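Kelgate Everyday Stools and Check Cloth

If you have ever had seven people turn up for lunch and chairs for four of them, you already know why we love a plastic stool. They weigh next to nothing, they go anywhere, and when the meal is over you can pick one up with two hands and put it out of the way. We have been carrying the Kelgate stools since September and they are still the thing customers ask about most!

The range comes in two shapes, round and square, and in two colors, red and coral pink. The round pink one is our favorite in the shop (Johanna Plattner, who does our ordering, took one home in the first week and came back for another). It has a raised pattern molded into the seat, running out from a small hole in the center. Two or three fingers through that hole and you have a handle.
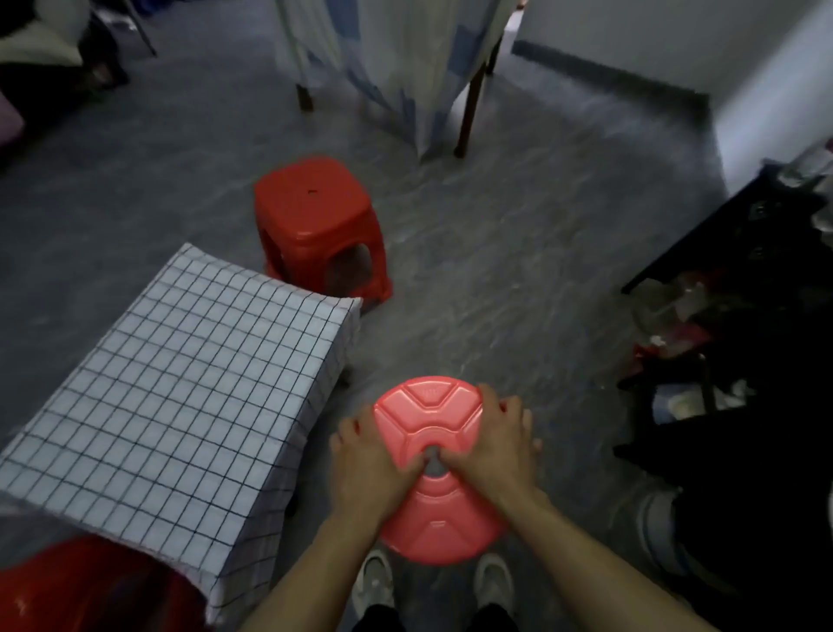 Round stool in coral pink, with the molded seat pattern.

The square one is plainer and a little more serious looking. The corners are rounded off, so it's kinder to shins in a narrow kitchen, and the cut-outs in the sides give you another place to grab it. We like it in red. It looks great on a gray floor, and it stands out well enough that you won't trip over it on your way to the sink.

Now for the cloth. The Clokia Check is white with a black grid, and we stock it as a companion to the stools - the plain black and white works with both colors. It is cut to cover a low table or a wooden stool, with some left over to hang down the sides. Give it a good shake by the top corners and let it drop into place. If you have an old wooden top with knots and scratches, you can cover it up for company and take the cloth off again when you want to see the grain. 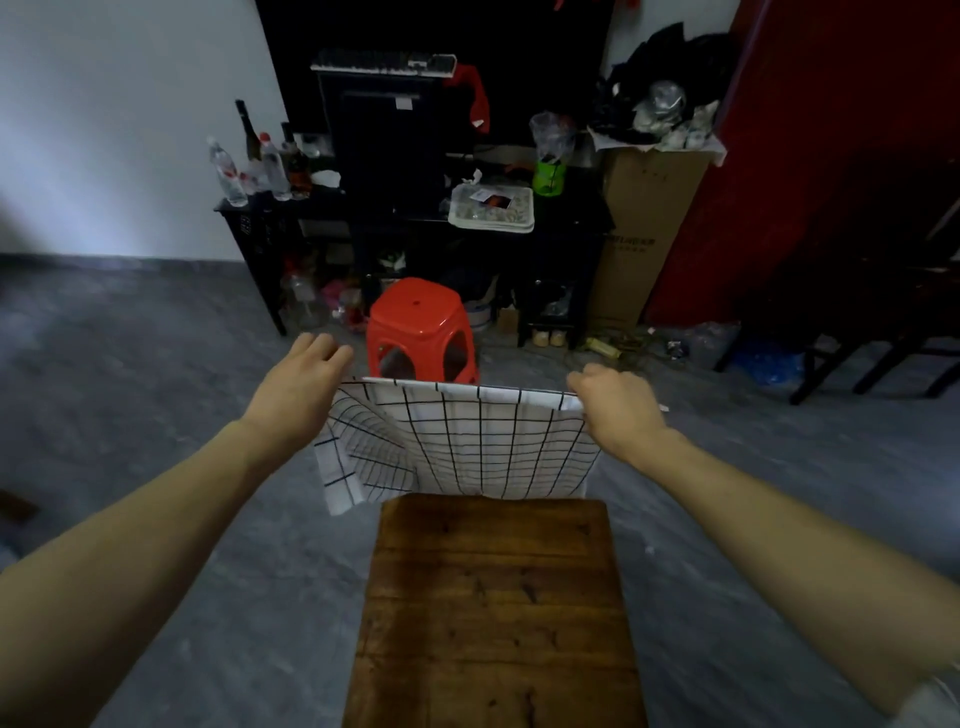

Clokia Check cloth held up beyond a dark wooden stool top, red square stool behind.

Nahuel Cabral asked us how to tell if a stool is standing properly on an uneven floor. Set it down, put one hand flat on each side of the seat and press. If it rocks, turn it a little and try again. It's a good habit any time you move one, and please do it before you let a child climb up.

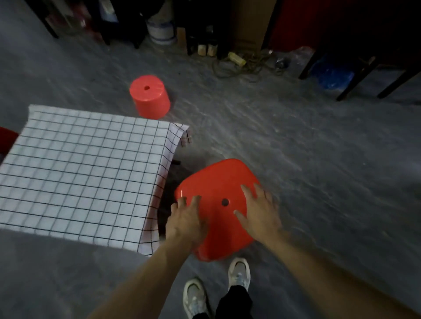
Red stool with a glossy seat, next to the Clokia Check on a low table.

For cleaning, use dish soap and a soft sponge. Skip the scouring pads, as they dull the shine on the red ones. The cloth goes in the machine on a warm wash with other light colors.

Order codes
Kelgate round stool: 666
Kelgate square stool: 2000
Clokia Check cloth: 7

Questions about colors or larger orders go to Zulema Villalba at the Paredes shop counter.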